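**[praltstead-hw] Re: cleaning the old paste off before the CPUs go back**

From: Aldana Iturra
To: praltstead-hw list
Date: March 26, 2020 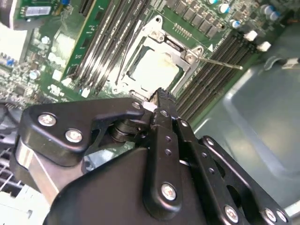
Ayuba, on the paste question, my vote is to clean every processor properly before any heatsink goes back on, including the ones that look fine from arm's length. I did the first few Kitero boards last night and the old paste was worse than I expected. It had gone stiff at the corners and I had to soften it with alcohol before it would lift. One wipe takes off most of the gray and leaves a film you only notice when you tilt the board. The processor in the photo is at that stage: the heat spreader is pale and looks clean at first, but there are still faint smudges on it. I would give that one another pass. The smudges may not matter much for temperature, but if we all stop at a different point we won't be able to compare readings later.

My answers are mixed in with your message.

> On Ayuba Amissah's bench list, item 3:
> We have 42 boards from the Stasino lot to get through and I don't want
> to spend half an hour on each. Can we wipe the top of the CPU while it
> is still in the socket and leave the retention frame closed? Lamisi
> thinks we should take every one out and check the pins.

Leave it closed for cleaning. With the lever down and the frame over the processor, the socket underneath is covered and there is less chance of dragging a thread of cloth across it. Put the alcohol on the cloth, not on the chip. Work from the middle out and stop before you get to the edge of the frame. If paste has already gone under the edge, then yes, open it up and do it on the mat.

I don't agree with Lamisi about pulling all of them. We know the Stasino boards were running when they were taken out of the rack. I would open a socket only if

- the board fails its first memory test
- there is paste down the side of the processor
- the lever is bent or doesn't sit under its catch

On the Kitero boards the lever comes out toward the memory slots, so take the modules out of the nearest slots before you lift it. I caught my knuckle on one doing it the lazy way.

> Also which way round do they go back? Mansa had one in his hand and
> wasn't sure.

Match the triangle on the corner of the processor to the one on the socket. Please don't go by the small white triangle printed on the green board next to the frame. I haven't found it explained in the manual and I wouldn't assume it has anything to do with the processor. If it doesn't drop in under its own weight, it is the wrong way round or something is in there. Don't press.

> Do we have enough wipes and paste? I can order from Ongart today.

We have one box of 300 wipes, opened. I am using three per processor, sometimes four. That covers us if people don't use them on the bench as well. Paste we are short of. I found two tubes in the drawer and one has separated, so please order. The Ongart account number is on the inside of the cabinet door.

Two other things while I'm writing.

The tray marked 34 has no standoffs in it. Dionysis, did you move them to the other rack? I need them for the next board.

Board 2868 is on the shelf with a yellow tag. It has a scratch near the slots on the underside and I have not powered it. Please don't put a heatsink on it until I have had a look with the magnifier.

I'm at the bench again tomorrow after four and will carry on from the top of the stack.

Aldana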